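Arm trips on joint force limit when closing a drawer, only on some drawers
Asked in: Manipulators and grippers / Faults
Tags: protective stop, drawers, force limit, wrist camera

I have a six-axis arm with a two-finger gripper on a clamped floor base, running a tidy-up routine on domestic furniture. The failing step is closing drawers. The arm pushes the front panel with closed fingers at the centre point, in a straight line, at 100 mm/s. On short drawers it completes nearly every time. On long drawers it travels most of the way, then the drawer binds and the controller goes into protective stop with a force limit fault on joint 4.

What I have tried so far:

Lowered speed from 100 to 40 mm/s. The fault comes later but still comes.
Raised the force limit one step. The drawer closed, but the whole base shifted on the carpet, so I put the limit back.
Re-taught the push line three times. No change I can measure.
Swapped the Kundska finger pads for bare fingers. Worse, they slide on the panel.

The log shows force rising slowly over the last 8 cm of travel and then a spike. Payload and tool centre point are set correctly as far as I can tell. After the stop I have to free-drive the arm back by hand, and twice the fingers were wedged hard enough against the panel that it took two people.

Controller is a Chidiac, firmware from February. Is this a tuning problem or am I pushing in the wrong place?

Tala Ghanem

3 answers

Answer 1 (accepted)

Most likely you are racking the drawer. A long drawer on plain wooden or plastic runners has a wide front and not much guidance, and any push that is off centre turns it slightly in the opening. One back corner digs in, friction goes up, the arm pushes harder to hold its line, and the drawer turns further. Your slow rise followed by a spike fits that. A payload error would normally show as an offset for the whole move.

Check these in order.

1. Arm off. Close the drawer by hand with one finger at your taught point. If it binds by hand, stop looking at the controller.
2. Find the true push direction. People teach it from the robot base frame and assume the furniture is square to it. An error of 2 degrees over a long drawer is enough. Teach two points on the side rail of the furniture, build a user frame from them and push along that.
3. Make the arm compliant across the push direction and stiff along it. If the controller has no force mode, split the push in two: left of centre for a short stroke, then right of centre, and repeat.
4. Put a software ceiling on push force below the controller's own limit. When it is reached, back off 10 mm and retry once. After the second failure the routine should stop and call someone. Do not let it loop.

On the base: do not raise the force limit again. If the base moves, every taught point is wrong, and a person standing next to it has no idea where the arm will end up. Clamping the arm to its rails does nothing if the rails can slide over carpet. Ours at Beldale has a ballast plate under it and tape marks on the floor, and the start-up check includes looking at the marks.

On recovery: fit a reduced-speed retract along the tool axis as the first action after reset. Hands stay out of the gap between the fingers and the panel until it has finished. Two people pulling on a wedged arm is how fingers get trapped.

Answer 2

had the same thing, candle wax on the runners fixed it for me. never touched the settings. also check the drawer isn't overloaded

Answer 3

I agree with most of the first answer but would add a cause it leaves out: contents. We lost most of a month to this on the Dasmont job. The fault followed certain drawers, so we blamed the runners and planed one of them for no benefit. What was stopping it was cloth. A sleeve had gone over the back of the drawer and was being packed against the rear of the opening on every close. Cloth compresses, so the force climbs gently and then all at once, and the curve looks very much like racking.

Two views from our under-bed work, one of the cell and one from the wrist camera:

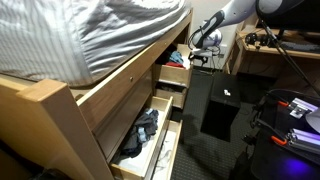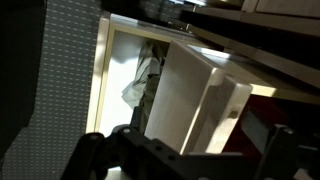 The closing routine needs a check for obstructions before it moves, and a check of the front edge alone will miss half of them. Clothes hanging over the front are easy, because any outside camera with a clear line finds them. The wrist view has grey-green fabric beside and behind the drawer, inside the opening, and that is the sort of thing you want to catch before the push starts. We now take one wrist picture with the drawer open and compare it with a reference of the same opening with nothing in it. If the difference is above a threshold, the close is refused and the operator gets a message. Lighting matters a good deal. Strong light inside a white interior washes out the back wall, so fix the exposure by hand and use the same setting for the reference.

Our figures, for what they are worth: over 1000 closes after the change there were 8 protective stops, and all 8 were racking on the same long drawer. Before the change I have no proper count, as the stops were being cleared without being logged. Log them.

One more point on the order of closing. If an upper drawer is open above the one you are pushing, close the lower one first, or the forearm may foul the upper front on the way out. The planner will only know about that if the drawer positions in its collision model are current, and ours were left at closed for weeks.

Comments on answer 3

Tala Ghanem: Checked by hand. It binds with the arm off, but only when full. Empty, it runs freely and the arm closes it at 100 mm/s without a fault. I found a sock behind the back panel. I will still do the user frame, as mine was out by more than a degree.

Reply: Good. Keep the force ceiling in even if it now runs clean.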